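Trabajar a distancia desde el vestíbulo de un edificio público: ¿cómo se soporta el ruido?

Tiempo de lectura: 4 min
Imprimir | Enviar por correo electrónico
387 veces compartido

Ansel Szabo

Buenas tardes a todos. Primero pido disculpas por mi español, lo estudio desde hace unos años pero todavía cometo errores.

Hago traducciones técnicas desde casa y en septiembre empezaron unas obras en el piso de arriba. Por este motivo busqué otro sitio y encontré el edificio Kasprzak, en Estberg, que tiene un vestíbulo muy alto con varias plantas y mesas grandes. La conexión es buena y la luz es excelente. El problema es el eco. Cada silla que se mueve la oigo como si estuviera a mi lado, y por la tarde pierdo la concentración completamente.
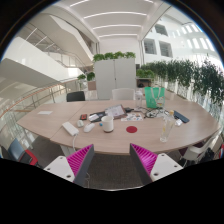
La mesa grande del vestíbulo, con una taza y un ratón.

He probado los tapones de espuma, pero después de dos horas me duelen los oídos. También he probado música, y entonces escribo palabras de la canción en la traducción (me ocurrió una vez en un manual de bombas hidráulicas, el cliente fue amable). Mi pregunta es si alguien tiene experiencia con auriculares de cancelación de ruido en un espacio así, o si existe otra solución más económica. No quiero gastar mucho, mi límite son 153 euros.

Pregunto también por una segunda cosa: ¿es de mala educación hacer llamadas cortas con el cliente en un lugar como este? En mi país se haría sin pensar, pero aquí no estoy seguro.

Gracias de antemano por el tiempo.

Gonzalo Barrios

Hola, Ansel. Yo tampoco soy hablante nativo, así que nos entenderemos bien.

Trabajé casi un año en un vestíbulo muy parecido. La cancelación de ruido funciona bien contra los sonidos continuos, por ejemplo la ventilación o una máquina de café. Contra los golpes y las voces funciona bastante menos, y en un espacio con eco lo que molesta son precisamente los golpes y las voces.
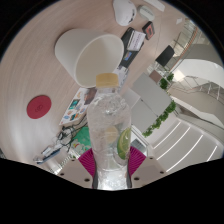 Por eso le recomiendo que pruebe primero los auriculares cerrados, de los que cubren toda la oreja, aunque no tengan electrónica. Los míos los compré usados en Doltero por mucho menos de su límite y todavía los uso. Con ellos pongo un ruido de lluvia a volumen bajo. La lluvia no tiene letra, entonces no hay peligro para el manual de las bombas.

La posición también importa mucho. Siéntese con la espalda hacia una pared, lo más lejos posible de la escalera y de los ascensores. Si hay una planta superior con mesas, suba a verla a distintas horas antes de decidir. En mi edificio el peor momento era entre las doce y las dos, y yo dejaba para esas horas los correos y las facturas.

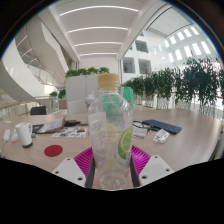 Otra costumbre que me ayudó fue levantarme 10 minutos cada hora y salir fuera, también en invierno. El cansancio que usted describe por la tarde puede ser del oído, sí, pero también de estar sentado en una silla que no fue pensada para ocho horas.

Sobre las llamadas: si duran un minuto, nadie dirá nada. Si son más largas, yo salgo a la calle o busco un pasillo.

uvirura

Tapones de silicona moldeable, de farmacia. No duelen como los de espuma. Unos 10 euros y ya está. Y lleve agua de casa, que el aire de estos edificios es muy seco y la máquina es carísima.

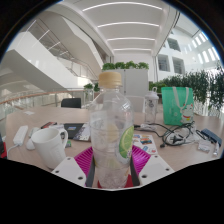
Botella de plástico transparente, con tapón de rosca y lima en la etiqueta.

Ansel Szabo

Muchas gracias a los dos. Mañana compro los de silicona y miro la planta superior hacia las diez. Gonzalo, ¿el ruido de lluvia lo escucha con el teléfono o con el ordenador? El mío tiene un ventilador bastante fuerte y no sé si eso cambia algo.

3 comentarios
Imprimir | Enviar por correo electrónico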